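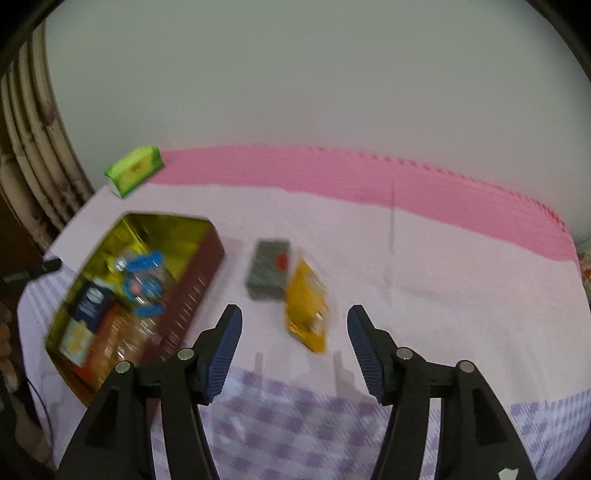 Uvby Hand-Held Gripper
Product information and rules of good practice

The Uvby is a two-finger gripper which the operator carries in the hand. It is made for picking and sorting small packaged goods on a table. The same fingers can be mounted on an arm, so what is learned by hand can be repeated by the machine.

Fingers and pads
Black linkage fingers with dark blue ribbed pads on the inner side. The pads are sold in pairs under the name Fumel. Please always change both pads together, also when only one looks worn.

Opening: 80 mm
Delivery: gripper, one spare pair of pads, hand strap, printed rules

Rules for the work table
We wrote the first version of these rules in 2012 and we still correct them every October. They are valid for all our customers who share tables or exchange recordings.

Open the fingers fully before you come near to the goods. A half-open finger pushes a light packet away.

Foil packets and soft packets must be taken across the middle, never by the pointed corner. Small boxes are taken by the two long sides.

Cover the table with a cloth that is fixed at the back. Wrinkles are allowed, but a fold higher than 4 mm should be made flat before the next round.

Keep the other hand outside the working area while the fingers are closing.

Stop after 30 minutes and let another operator continue. A tired wrist gives uneven movements — it is also the most usual cause of complaints we receive.

Cleaning
Wipe the pads with a damp cloth. Do not use oil on the silver pins of the joints. The pins should be checked by eye every Tuesday, or on another fixed day which suits your team.

Compatible with
Coman wrist mount, Omham table clamp (both ordered separately)

Questions about the rules: Ha-neul Kong
Spare parts and repair: Davoud Jafarzadeh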